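Dressing your Jelska sofa – Section 6

Before you start, give yourself a little elbow room and find a stretch of plain wall for the sofa to stand against.

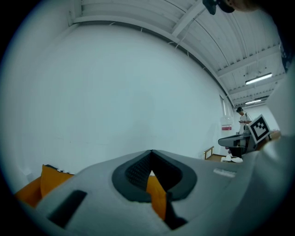

Cuvotcombe, Thu 15 August

1. Spread the throw over the backrest and let it drape down over the seat front.

2. Take up a mustard cushion by its edge – the cover is soft and doesn't mind a fold. 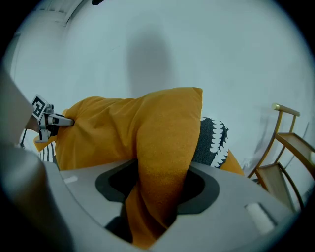

Mustard cushion, held at the edge

3. Lay one cushion flat and prop the other against the backrest. 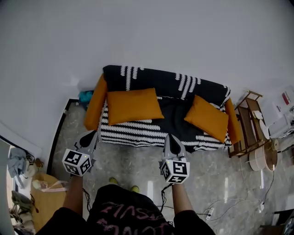 Now step back and see how you like it.

Caution: please don't tug the throw by its corners.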